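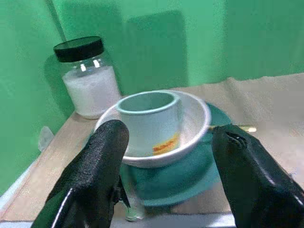

A reader signing as Ruawai asked whether the sugar has to be decanted at all, or whether the bag can go straight on the breakfast table. It can, but a bag left open takes up moisture and the sugar cakes within days. A jar with a screw lid holds it in usable condition for weeks.

Setting a one-person breakfast stack

The stack keeps a full place setting within the footprint of a single plate. It suits small tables and can be carried in one trip.

Order of assembly:

Plate. Set it flat, near the middle of the table.

Spoons. Lay them on the plate before the bowl goes down, handles pointing outward in different directions. Leave enough handle past the bowl to grip.

Bowl. Lower it onto the spoons and check for rocking. If it rocks, move the spoons apart until the base settles.

Mug. Stand it inside the bowl, open end up.

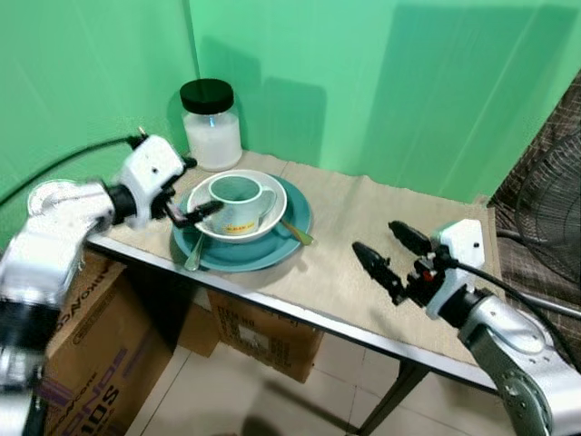 The jar stays off the stack. Place it at the back, where a sleeve will not catch it, and keep the lid on until the coffee is poured. Fill to below the shoulder so a spoon can enter without spilling. A jar that holds 378 grams to the brim is best filled with 200.

To unstack, work from the top: mug, bowl, spoons. Lift the bowl straight up; sliding it drags the spoons across the glaze.

For storage, the same order works without the spoons. Limit shelf stacks to 3 bowls and hang the mugs separately.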